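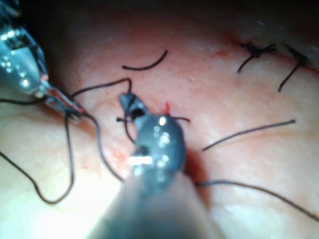
Chapter 3: Paying for Health Care

What this chapter covers

Every country has to decide who pays when people fall ill. In this chapter you will study taxation, social insurance and private payment, and see how each one affects the people who use it. You will need the terms "premium", "fixed cost" and "opportunity cost" from Chapter 2.

Most of the examples come from Osham, a coastal district with one general hospital, Plarkgate, and a number of small clinics. Plarkgate is paid for mainly out of taxes. The Bradari clinics charge their patients directly, and many of those patients claim the money back from an insurer.
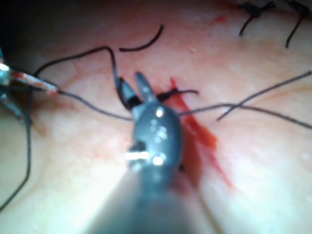 3.1 Fixed and variable costs

A hospital spends a great deal before it treats anyone. Buildings, heating, salaried staff and large equipment are fixed costs. Dressings, medicines and thread for stitches are variable costs, and rise with the number of patients.

Suppose a clinic has fixed costs of 4,000 a day and treats 14 patients. The fixed cost per patient is a little under 286. If it treats twice as many, the figure falls by half, provided that no new staff or rooms are needed. Small hospitals often find this difficult, and some share services with a neighbour.

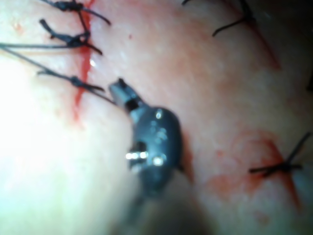
Figure 3.1 A surgical instrument close to a line of stitches.

Before you read on, write down which costs at Plarkgate would stay the same if the hospital closed its wards for a week in May. Keep your list. You will use it again in section 3.4, where the Boonchu insurance scheme is introduced.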